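Motion planning engineer for two-arm manipulation, Nitance

Hi, I'm Zoriana, and I run the planning side of the software group at Nitance. There are 7 of us right now and I'd love to make it eight!

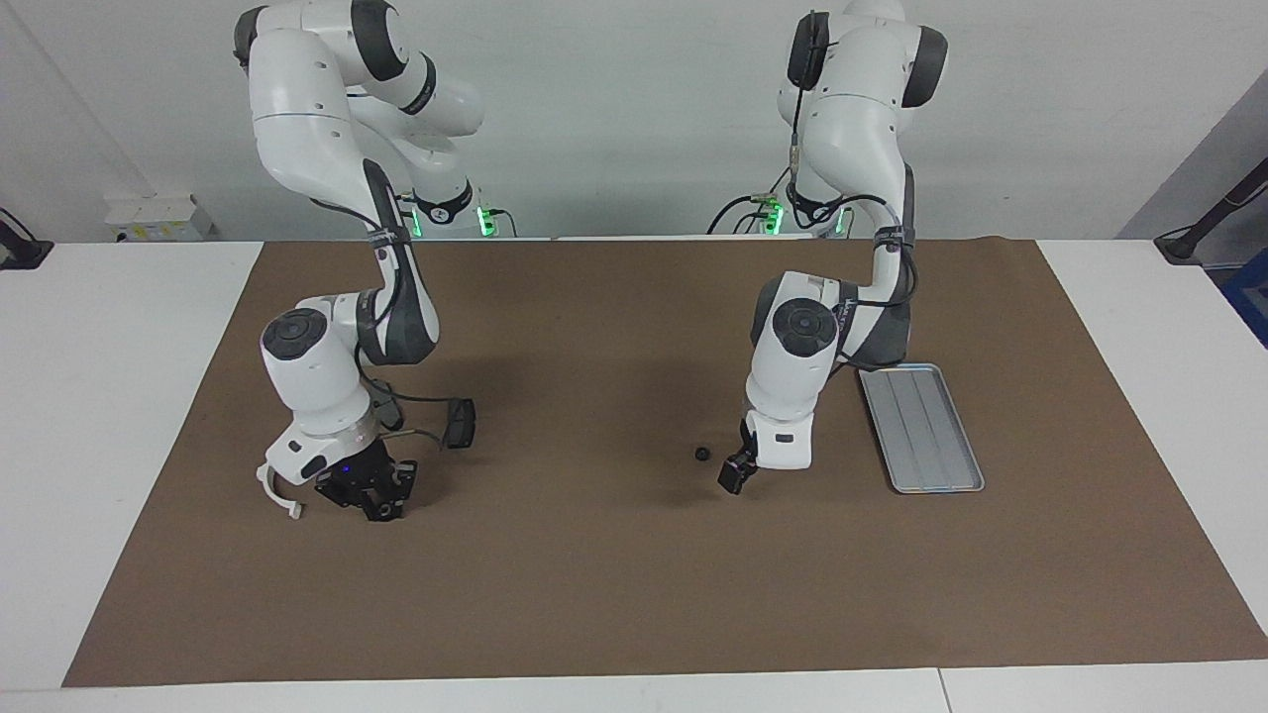
So, the job. You'd own the planner that gets two arms to share one tabletop without bumping elbows. It's mostly C++ with a thick layer of Python on top (the Python is where people experiment, the C++ is where we regret things). We call the whole stack Doltar. It takes a goal from perception, something like "small part goes in the tray," decides which arm should go for it, plans both arms together and hands the trajectories to a controller running at 1000 Hz.

The assignment part is weak. Today it picks whichever gripper is closer, and when a part sits near the middle the choice flips back and forth as the pose estimate wobbles. Vsevolod patched it with a timer in February and he'd like his timer deleted, please. That would be your first project. After that there's replanning when an object moves mid-reach, and a replay tool I've been promising everyone forever. Our regression suite has 88 recorded tasks in it and I want a lot more.

What I'm hoping for: you've written or seriously changed a motion planner, you're comfortable with collision checking and inverse kinematics, and you can read someone else's C++ without sighing too loudly. Perception experience is nice to have. I don't care about degrees, and if you've only done single-arm work, please apply anyway, that's where I started too.

We're in Lundulden and you'd need to be at the bench at least 2 days a week. The rest is up to you. Mornings are quiet, and stand-up is at 10:30.

To apply, send me a resume and a few paragraphs about a planning bug you chased down (the uglier the better). No cover letter. You'll have a call with me, then a paid afternoon pairing with Stepan on real code. Róisín Ó Ceallaigh handles offers and can answer anything on pay or visas before you apply.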